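Last updated: October

Roll your towels

I have lived in nine homes, most of them small, and in every one of them the towels were the thing that never had a proper place. Clothes get wardrobes. Plates get cupboards. Towels get the end of the bed, the back of a chair, or a shelf in the airing cupboard where they slide forward each time the door is opened.

My view is that bath towels should be rolled and kept in the bathroom, and that folding them into flat squares is a habit we picked up from shops. A shop folds a towel flat so that you can see the colour and the label. At home you know what colour your towels are.

The usual complaint is that rolling takes longer. It does, for the first week. After that it takes the same time as folding. Fold the towel in half lengthways, then in half again, press it down with your forearm and roll from the short end. Keep it tight at the start. If the middle is slack the whole thing will come undone when you pick it up, and then you will decide that rolling doesn't work and go back to the squares.

The second complaint is that it looks like a hotel. I have some sympathy with this. I stayed at a guest house in Skundstead where the towels had been rolled, tied with ribbon and arranged on the bed with a sprig of something, and I had to take it all apart before I could sit down. I am not arguing for ribbon. I am arguing that you should be able to take one towel without disturbing the six under it.

That is the real trouble with a stack. You want the large one, the large one is second from the bottom, and by the time you have it out the pile is leaning. Rolled towels stand on end in a basket or lie on a narrow shelf, and any one of them can be pulled out on its own. My shelf is 600 mm long and holds 7 bath towels with the ends facing out. The same towels folded flat would not fit on it at all. 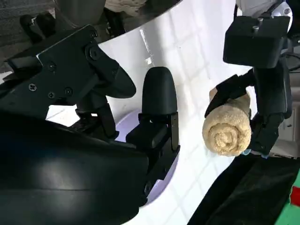

Colour matters less than people think, though I have gone over to beige and would not go back. White towels show every trace of make-up and go grey by the second winter. Dark ones shed fluff on everything. Beige hides most of it, and against white tiles it looks warm enough.

I will give way on 2 points. Very thick towels are better folded – they make a roll the size of a bolster. And a towel has to be fully dry before it is rolled, which in a bathroom with no window means leaving it on the rail overnight and doing the job in the morning. Roll it damp and it will smell by the weekend.

Flannels I still fold. They are too small to bother with, and they live in a drawer.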